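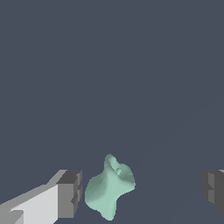
Introduction to Surface Form
Handout 4: Reading shape from shading
Instructor: Po-yen Poon
Lab sections: Eduardo Matos, Basgate Hall 126

Reading for this unit: course packet, chapter 3, up to the end of the section on cast shadows. The section on color can wait until October.

1. Terms

Form shadow: the darker side of an object, where the surface turns away from the light.
Cast shadow: the shadow an object throws on something else.
Terminator: the line or band where light passes into form shadow. It is sharp on a box and soft on a ball.
Occlusion: darkening in folds and hollows, where less light from the surroundings can get in.

2. Matte surfaces

A matte surface is brightest where it faces the light directly. As it tilts away, the brightness drops with the cosine of the angle. At 60 degrees it gets half the light. At 90 degrees it gets none from that source, and whatever you still see comes from other surfaces or a second lamp.

Moving your head does not change the brightness of a matte surface. It does move the highlight on a glossy one. Use this as a quick test in lab.

3. The hollow and bump problem

A bump lit from above and a hollow lit from below can give the same shading. Most people assume light from above, so they see the bump. Turn a picture of a crater upside down and it often looks like a hill. Outlines and cast shadows usually settle the question - shading alone may not.

4. For lab

Bring a soft pencil and the gray scale strip from week 2. Draw one plaster form twice, with the lamp high and then low. Mark the terminator on both drawings.

Problems 1 to 5 on page 178 are due at the start of section. Show your angles.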